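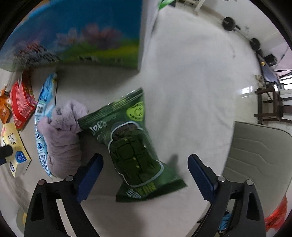 **Acta de la reunión de seguimiento, grupo de demostración manual**
Fecha: 01/02/2018
Lugar: sala pequeña de Gremau
Preside y toma nota: Pylyp Ostapchuk
Asisten: equipo de captura, equipo de entrenamiento y, por teléfono, la gente de Kartha

## 1. Acta anterior

Se aprueba con una corrección: la pinza que se envió a revisar fue la segunda, no la primera. Ya está de vuelta y cierra estupendamente.

## 2. Estado de las demostraciones

Pylyp abre con la buena noticia: ya tenemos 415 demostraciones válidas de la tarea «coger y apartar», todas hechas con la pinza de mano. ¡En la reunión anterior ni siquiera nos poníamos de acuerdo en cómo sujetarla! Se felicita a los tres turnos de captura, que han cogido un ritmo muy bueno.

Se comentan con detalle las bolsas de aperitivos. Son lo más difícil de la mesa y también lo que más está enseñando al modelo: se deforman, se arrugan y el plástico cambia de brillo con cada giro. La bolsa verde del muñeco dibujado, cogida por una esquina y en diagonal, da un agarre que el equipo de entrenamiento quiere ver mucho más a menudo. Hasta ahora casi todo el mundo pellizcaba por el centro, y el robot ha aprendido a hacer lo mismo incluso cuando el centro está tapado.

También gusta mucho tener tela arrugada pegada a la bolsa. El paño lila obliga a colocar bien los dedos azules para no llevarse las dos cosas juntas, y ahí se nota la mano de quien demuestra. Se pide mantenerlo en las próximas sesiones, en posiciones distintas.

## 3. Mano o mando

Larga discusión, y de las entretenidas. Kartha defiende el control remoto para las cajas: con el mando, los movimientos grabados son ya los del brazo y no hay que convertir nada. El equipo de captura responde que con la pinza de mano se hacen 14 demostraciones en el tiempo que lleva montar una sesión con mando, y que el gesto sale mucho más natural (la muñeca corrige sola, sin pensarlo).

Se acuerda lo siguiente:

- Bolsas, paños y envases blandos: pinza de mano.
- Cajas y paquetes rígidos: se prueban los dos métodos con los mismos objetos y se comparan en el robot de Plirness.
- Nadie mezcla los dos métodos en una misma carpeta. Ya nos pasó y separarlos costó una tarde entera.

## 4. Forma de demostrar

Se repasan las indicaciones para los turnos nuevos:

- Acercarse despacio y abrir los dedos antes de llegar al objeto.
- Cerrar, esperar un instante y solo entonces levantar.
- Si el agarre resbala, seguir y corregir. Las correcciones valen oro y se marcan aparte.
- Cambiar el lado de entrada cada 4 repeticiones.

Desde entrenamiento preguntan si conviene despejar el fondo. La respuesta es un no bastante rotundo: queremos habitaciones vividas, con sillas, reflejos en el suelo y luz de ventana. El modelo anterior, grabado siempre delante de la misma pared lisa, se perdía en cuanto lo movíamos de sala.

## 5. Envases y textos

Vadley propone añadir envases con más letra impresa. Se acepta con ganas. Se recuerda que en el registro el objeto se anota por color y tipo («bolsa verde», «caja amarilla»), porque los nombres comerciales muchas veces solo se leen a medias y cada turno los escribía a su manera.

## 6. Tareas

- Pylyp: revisar las correcciones marcadas y elegir 100 para la próxima prueba.
- Captura: más agarres por esquina, con y sin tela al lado.
- Kartha: preparar la sesión con mando para las cajas.
- Plirness: reservar el robot para la comparación, en marzo.

## 7. Ruegos y preguntas

Se pide una segunda batería para la pinza. Aprobado sin debate.

La próxima reunión se convocará cuando Plirness confirme el robot.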